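Kitchen & Workshop > Storage > Small Parts

Print this page | E-mail this page

Sorting Out the Small Stuff: Divided Boxes for Drawers, Shelves and Benches 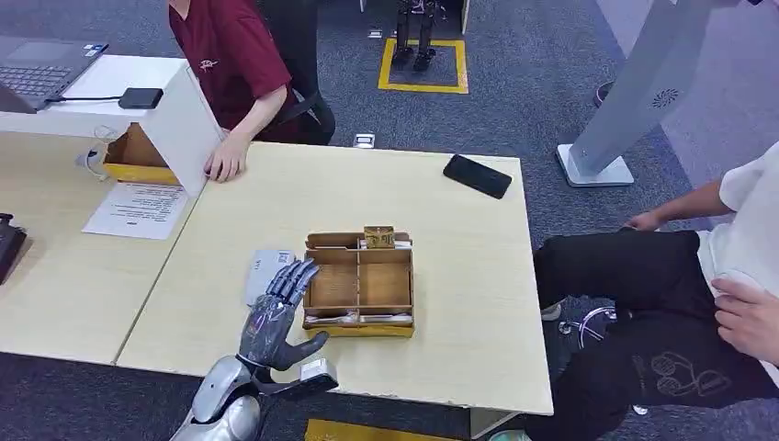
Most homes have one drawer where everything small ends up. Batteries, picture hooks, twist ties, spare keys and the odd screw all go in together, and finding one of them means tipping out the lot. A box with dividers fixes most of this for very little money.

Start by emptying the drawer onto an old towel. The towel keeps round things from rolling off the table. Throw out dried-up glue, dead pens and any key you can't match to a lock after trying the doors. Put the rest in piles by use. Picture hooks and small nails belong together, even though a store would sell them in different aisles.

Measuring

Measure the inside of the drawer, not the front. Check the height too, with the drawer pushed almost shut, as many kitchen drawers have a rail across the top that takes away 1/2 inch or more. Make the box 1/4 inch smaller than the space each way so it lifts out easily.

For most kitchen drawers a box 2 inches deep is plenty. Anything deeper and small items get buried again. On a workshop shelf you can go up to 6 inches for things like sandpaper rolls and paint brushes.

Choosing a size for each section

People tend to make too many small sections. Two or three large ones and a few narrow ones will hold more, and they are easier to clean. Keep the large sections toward the front, where your hand goes first. Long, thin spaces suit pencils, skewers and drill bits.

If you cut your own dividers, notch them halfway so they slot over each other. Leave them unglued for the first month. You will almost certainly want to move one.

Lining and cleaning

Felt is quiet but holds crumbs, so keep it for the workshop or a desk. In the kitchen use shelf paper or a cut-down placemat that can be wiped. Bare wood is fine for dry items. Wipe it with a damp cloth and let it air dry before filling it again – never soak it, or thin panels may warp.

A stiff, clean paint brush gets dust out of the corners. For sawdust, stretch a piece of old pantyhose over the vacuum nozzle and hold it with a rubber band. Small screws will stick to the fabric and not go up the hose.

Labels

Masking tape and a marker work as well as anything. Put the label on the top edge of the divider if it is wide enough, or on the floor of the section, where you'll see it when you are running low. In the workshop, tape one sample screw to the outside of the box.

Keeping it that way

Go through the box in November, before the holiday clutter arrives. Anything that has turned up in the wrong section twice probably needs a section of its own.

Print this page | E-mail this page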